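Ista kept the spare room shut in winter to save on heat, so the first thing Yasaman did when she got there was open the door and leave it open. It was February and the radiator took its time. She put her coat over the back of the chair and looked at the bed.

Her aunt had said on the phone that there were only a few things to sort. She had said this about the whole apartment.

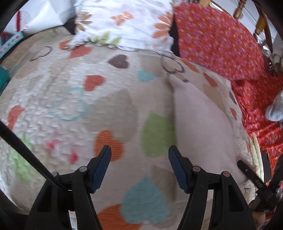
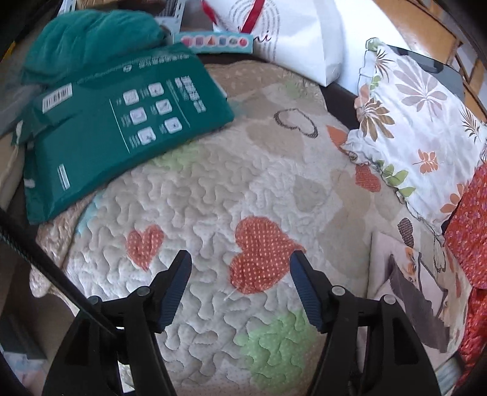
The heart quilt in the spare room.

The quilt was the one Yasaman had slept under every summer until she was twelve. She had forgotten the green heart. She remembered the orange ones very well, and the one that was only an outline in brown thread, which she used to follow with her finger when she couldn't sleep. She had believed then that it was a heart somebody hadn't finished.

"Are you hungry?" Ista called from the kitchen.

"No. I ate on the train."

"There's soup."

"I ate on the train."

She heard the pot go on the stove anyway.

She moved the paper bag with the red handles to the floor by the closet, and the green package after it, and then the pillow with the leaves on it. Under the pillow was a receipt from Charvát, the fabric store on the corner that had been a phone store for years now. It was for thread and two yards of backing. The ink had faded to a light purple, but the year was still clear. 1992. She put it in her pocket and then took it out again and set it on the windowsill, where Ista would see it.

Ista came in drying her hands. She was seventy-eight and had gotten shorter since the summer. She looked at the receipt without picking it up.

"I was looking for that," she said.

"What for?"

"I wanted to know what I paid."

"It says on it."

"I know it says on it. I couldn't find it." She sat down on the edge of the bed and pulled the quilt flat next to her. "Zuvine called again."

Zuvine was the place by the river. Ista had visited twice and had a room reserved from the end of the month. It had a bed, a wardrobe, and a window that opened only as wide as your hand. They had given her a list of what she could bring, and the list was on the refrigerator under a magnet. Bedding was provided.

"What did they want?"

"To know if I had any questions. I said I had a question about the bedding."

"And?"

"They wash everything hot. All together, in the big machines. If I bring my own, it goes in with the rest, and they aren't responsible." She pressed down one of the hearts where the edge had started to lift. "This can't go in hot. The orange would run."

"Has it ever?"

"I never washed it hot."

Yasaman sat down on the other side. The springs were the same. At night you could tell from them when the person in the next room turned over, though that made no sense, since it was a different bed.

"You could take it and not give it to them to wash," she said.

"They come in and strip the bed. It's on a schedule."

"Then put it on the chair."

"It's a small chair."

The soup started to boil over and Ista went to see to it. Yasaman stayed where she was. She had brought a roll of trash bags and a marker, and her plan had been to finish this room before dark and the hall closet after supper. She got up and opened the closet. It was full of coats. Behind the coats were boxes, and on the front of each one Ista had written what was in it, and then crossed that out and written something else.

She took down the first box. LAMP, crossed out. JARS, crossed out. SCRAPS.

It was scraps. They were folded small and tied with strips of the same cloth, and she recognized more of them than she expected. There was a curtain from the old kitchen in Zusteck. There was a yellow dress of her mother's. At the bottom was a flat piece of orange cotton with heart shapes cut out of it, close together, so that it held up like a piece of rolled dough after the cookies have been lifted off.

She carried it into the kitchen.

"You kept this?"

"There's still good fabric between the holes," Ista said. She had set out two bowls. "Sit down."

They ate. The soup was the one with barley. Ista asked about the job and Yasaman told her about it, and Ista asked whether the boss was still the same one, and he was. A bus went by and the spoons in the dish rack shook a little.

"A woman at the market offered me 200 for it once," Ista said.

"For the quilt?"

"She came up for tea and saw it through the door. I told her I'd think about it. Then I didn't call her, and after that I had to buy my vegetables someplace else."

"For how long?"

"Oh, until she moved."

Yasaman laughed, and Ista looked pleased and took some more bread.

"It took me the whole winter," Ista said. "Your mother was supposed to do half. She did the blue circle and then she met your father."

"I didn't know she did any of it."

"The blue circle. She was going to put something inside it. I don't remember what. A bird, I think. I left it for her." She wiped the bread around the bowl. "You take it. You have a washer with a cold setting?"

"Yes."

"Cold, and then flat. Don't hang it. It's heavy when it's wet and it pulls."

"I know."

"You don't know. You hang everything."

After supper they stripped the bed together. Ista stood at the foot and Yasaman at the head, and they brought the corners in and walked toward each other, and Ista took the fold out of her hands and did it over. It wouldn't go in the suitcase. They tried it with the shoes out and then with the sweater out. In the end Ista found a zippered bag that a winter blanket had come in, and it went into that if one of them knelt on it.

There was roughly half an hour before the last bus to the station. The hall closet hadn't been touched. Yasaman wrote HALL NEXT TIME on the back of the list on the refrigerator and put it back under the magnet.

"The bed looks terrible," Ista said from the spare room.

It was only the mattress now, gray at the sides, with a dip on the left where Yasaman used to sleep. Ista got a sheet from the drawer and shook it open, and Yasaman put down the bag and went around to take the other end.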